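Search Hendgate newsroom
Enter keyword Go

Hendgate Opens Skovside Site for Hand-Taught Household Tasks

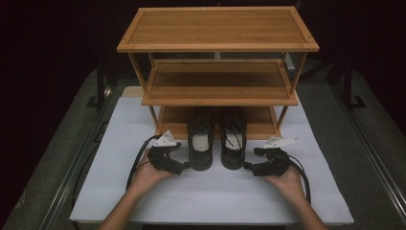
SKOVSIDE, June. Hendgate said today that it has opened a second site for recording household tasks done by people with hand-held grippers. The recordings are used to train the company's Nemel control software, which runs on two-arm robots.

The Skovside site has 20 recording tables. At each one, an operator holds a gripper in each hand and carries out a short task, such as putting shoes on a rack, folding a towel or closing a drawer. The grippers log their position and jaw opening during the task. No robot is needed at the table while a recording is made.

Hendgate's first site records by remote control, with the operator moving a pair of leader arms and the robot following. That work will continue. The company plans to use the hand-held method for tasks that are slow to teach remotely, mostly those in which two hands work close together.

"Shoes were one of the first things we asked for," said Kgomotso Dlamini, who manages data collection at Hendgate. "They bend, the laces get in the way, and a pair has to end up side by side. An operator can show that in a few seconds by hand. With the leader arms it took our people much longer, and they got tired."

The opening task list has 182 entries. Of these, 141 will be recorded with hand-held grippers and the rest by remote control. Each hand-held task will be repeated at least 150 times, with changes to the objects and where they start. Recordings in which an object is dropped are kept and labeled separately.

Chauke, which makes the grippers, will service them on site under a two-year agreement. Terms were not disclosed.

Operators are paid by the hour and complete a four-day training course before their recordings are accepted. Hendgate is hiring for morning and evening shifts. Applications are open through the company's careers page.

Press contact: Hendgate Communications, Skovside office

Recent releases
Nemel update adds drawer and cabinet tasks
Hendgate and Chauke sign gripper service agreement
Operator training course: new evening schedule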